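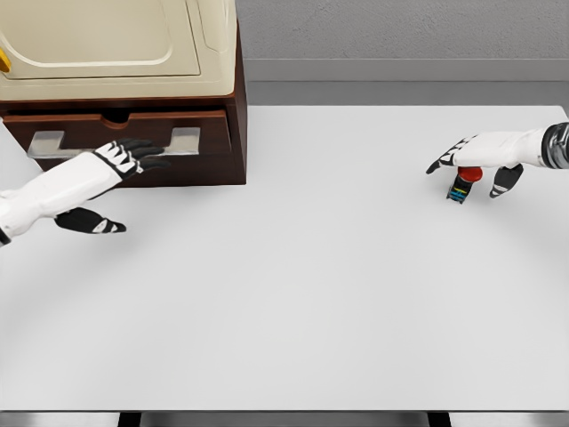

Questions I get about my sourdough classes

I teach bread baking in Plasier, and the same emails land in my inbox every week. I've put my answers in one place so you can read them with your coffee.

Do I need any experience?

None at all! My beginner class starts with flour, water and salt on the counter and goes from there. If you've baked before you'll still pick something up, but you may be happier in the rye class, which moves a lot faster.

How long does a class run?

We start at 9 a.m. on Sunday and finish at 4 p.m., so that's 7 hours with a lunch break in the middle. I know it sounds like a lot. Dough spends most of that time resting and so do you (bring a book, or just hang out and talk bread with me).

What should I bring?

An apron, a jar with a lid for your starter, and a big bag or box to carry your loaves home. Please wear closed shoes. I have scrapers, bowls and baskets for everyone.

What does it cost?

The full day is $296 and includes lunch, all the flour you use and a piece of my own starter. I take a deposit when you book and the rest on the day.

Can I cancel?

Sure, life happens. Tell me a week ahead and you'll get your deposit back. After that I can move you to another date but I can't refund you - by then I've usually bought the groceries.

I'm gluten free. Can I come?

I'm sorry, but no. There's wheat flour in the air all day and I can't make the room safe for you. Onsri, the bakery over the river, runs a gluten free day in March and I've heard good things about it.

My starter looks dead. Is it?

Probably not! Gray liquid on top just means it's hungry. Pour that off or stir it in, feed it twice a day and keep it somewhere warm. Pink or orange streaks are a different story. Throw it out, wash the jar well and ask me for a new piece.

Which flour do you use?

Mostly the strong white from Prokden, with a little whole wheat for flavor. Any bread flour from the grocery store will do fine at home, so please don't go ordering sacks of it before you've made your first loaf.

Can I book the whole class for a group?

Yes, up to 16 people. Birthdays and work outings are both fine. Send me the date you want and a rough head count, plus any food allergies for lunch.

Where do I park?

Behind the Lokus building. It's free on Sundays, and the door is up the ramp on the left. Ring the bell twice, as the mixer is loud.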